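Hauswirtschaft und Abfall, Skript zur Sitzung 4: Der Getränkekarton und die Frage, was »leer« heißt

Begleittext zur Übung am Esstisch. Bitte vor der Sitzung lesen, die Aufgaben am Ende schriftlich vorbereiten.

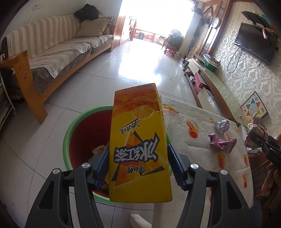
1. Ausgangslage

Ein Tisch mit Obstdecke, zerknülltes Papier, Bonbonfarben, daneben ein runder Eimer mit hellgrünem Rand und ein Eisteekarton zu 250 ml von 康師傅. So weit der Alltag. Die Ratgeberliteratur behauptet gern, das Abräumen eines solchen Tisches sei eine Sache von zwei Minuten, wenn man nur »richtig« sortiere. Ich halte das für eine Rechnung, in der das Nachdenken nicht vorkommt.

2. Der Karton

Getränkekartons sind Verbunde: Pappe, Kunststoff, bei haltbaren Getränken meist noch Aluminium. Von außen sieht man davon wenig. Wer nach dem Augenschein geht, wirft den Karton zum Altpapier und liegt falsch. In Deutschland gehört er in die gelbe Tonne oder den gelben Sack, sofern die Gemeinde nichts anderes vorgibt. Was danach mit ihm geschieht, steht auf einem anderen Blatt; die Faser lässt sich gut zurückgewinnen, beim Rest ist die Lage deutlich weniger rosig, als es Verpackungsaufdrucke nahelegen.

»Restentleert« ist kein Synonym für »sauber«. Ausspülen wird nicht verlangt. Umdrehen und kurz abtropfen lassen reicht. Ob das Zusammendrücken viel bringt, hängt davon ab, wie voll die Tonne ohnehin ist.

3. Kleinteile

Zerknüllte Hüllen sind der schwierigere Fall. Bedrucktes Papier kann beschichtet sein, und der bekannte Knülltest (bleibt es zerknüllt, ist es Papier) taugt nur als grober Hinweis. Ineinandergesteckte Verpackungen erkennt die Sortieranlage schlecht. Also einzeln hineinwerfen, auch wenn das Bündeln schneller geht.

4. Zum Modell Kellden

Im Kurs Drastville haben wir das Kellden-Schema mit 32 Haushalten durchgespielt: zwei Behälter, einer für Verpackungen, einer für den Rest. Die Teilnehmer fanden es übersichtlich. Gewogen hat allerdings keiner, und mit Zufriedenheit allein lässt sich kein Sortiererfolg belegen. Die Auswertung von Karkis übergeht diesen Punkt leider.

5. Aufgaben

a) Notieren Sie einen Tag lang, was bei Ihnen nach dem Essen auf dem Tisch liegen bleibt.
b) Ordnen Sie jedes Stück zu und vermerken Sie, wo Sie raten mussten.
c) Prüfen Sie zwei Ihrer Zuordnungen anhand der Abfallsatzung Ihrer Gemeinde.

Abgabe bis Ende Februar, handschriftlich genügt.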